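A Small Table and Not Much Else

Zulmira Torres on furnishing a shared workroom with very little in it
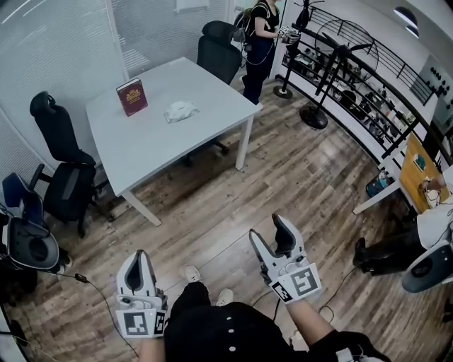 Starting with the floor

Zulmira Torres did not choose the floor. The gray and brown wood-grain laminate was already down when she took over the layout of the second-story workroom at Sernberg, and she was told it would be staying. She spent her first afternoon there walking on it in different shoes.

"I wanted to hear it," she says. "Some of these floors click, and by the end of a day you hate everyone who walks past you. This one was fine. So I left it alone and spent the money on other things."

The money was $2,394, which had to cover everything on the floor and the delivery as well. She had laid out rooms before, mostly for small offices, but usually with more to spend and a longer list of furniture. Sernberg's list was short. The people who use the room wanted a place to sit, a place to put something down, and space to stand up and move without walking into a desk.

Torres drew four plans. The first three had a long table in them.

"Everybody thinks they want the long table," she says. "Then you ask what goes on it, and they say a cup of coffee and a notebook. I had measured the long table. Once the chairs were pulled out you had a hallway left on each side and that was it."

The fourth plan had a white square table with thin white legs, and that was the one she bought.

The table

It cost $182 from Tagle, a secondhand office dealer she has used for years. She says the legs were the reason she picked it over two others of the same size. Thick legs catch the wheels of office chairs, and people end up sitting at an angle without knowing why.

She has heard complaints about it. The white top shows marks, and it is too small for more than a few people to work at together. She agrees with both.

"It's small. I meant it to be small," she says. "If you want to have a meeting for eight, there is a meeting room downstairs. People kept asking me where they were going to put their things, and I said, which things? Bring me the things. Most of them couldn't fill a shoebox."

What does get left on the table is usually whatever someone had in their hands when they came in. There is often a book. There is often a tissue. Torres does not mind the book. She has asked for a trash can next to the column and has been told twice that one is coming.

Chairs

The chairs took longer than the table. Torres tried out several at Tagle's warehouse, sitting in each one for the length of a phone call, and settled on black office chairs with mesh backs. The room gets warm in the afternoon, and she had used padded chairs in a similar room the year before.

"Padded was a mistake," she says. "They looked good for a month. After that they looked like something from a bus station."

Her rule is that a chair has to roll all the way up to the table when it is not being used. People follow the rule about half the time, by her estimate, and she has stopped reminding them. She does still push the chairs in herself when she visits.

Not all the seating matches. Torres says she used to worry about that kind of thing and bought sets. Now she buys the chairs people will sit in.

"You can put a dark blue chair in a room with black chairs," she says. "The room will survive it."

Air

The tall black fan was the last purchase, and the one she gets thanked for. The building's cooling was set up when the floor was divided differently, and the middle of the room gets very little of it. An estimate to move the ducts came back at $1,772. Torres bought a standing fan.

She likes a fan on a stand with a round base because it can be moved by one person. She tried it by the window, where it blew papers off the table, and then by the wall, where it did nothing. Now it goes wherever the people in the room want it.

"A man from the office asked me to mark the spot on the floor with tape," she says. "I said no. It's a fan. Let them move it."

Cables

Cormac Mac Giolla, who looks after the building for Sernberg, has a different list of worries, and cables are at the top of it. He would like every one of them off the floor. Torres would like that too, but she says it would take outlets in the floor, and nobody has offered to pay for those.

"Zulmira thinks about where people sit," Mac Giolla says. "I think about where they trip. We get along, but we're looking at different parts of the room."

The two have agreed on black cable, which he says is easier to see against the laminate than gray. They have not agreed on cable covers. He wants them, and she says chair wheels get stuck on them. The question is supposed to be settled in November, when he gets a new budget.

Torres has been asked to do a second room down the hall, with $2,000 to spend. She has seen it once. It has carpet, and she is going back with a chair to find out how well it rolls.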